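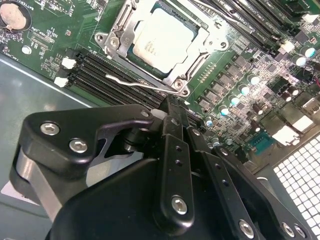 Lindura left a comment on the last list asking me to put the lever before the screws, so I have!

Search this site Go

Socket check
- Load lever: hooked end pointing left. Fine.
- Coin cell seated in its holder. Fine.
- Memory slot latches: two in view, but go gently, they're only plastic.

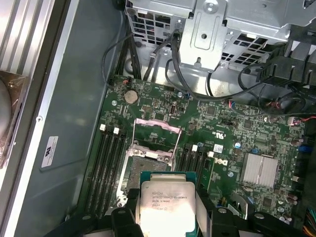
Hovdale, 31 Dec 2025

- Chip held by its sides - never touch the pins!
- Xeon marking read and noted: E5-2630V3.
- Pins: look twice, with a lamp. I'm still not happy with mine, so I'll look again in January.

We use cookies. Accept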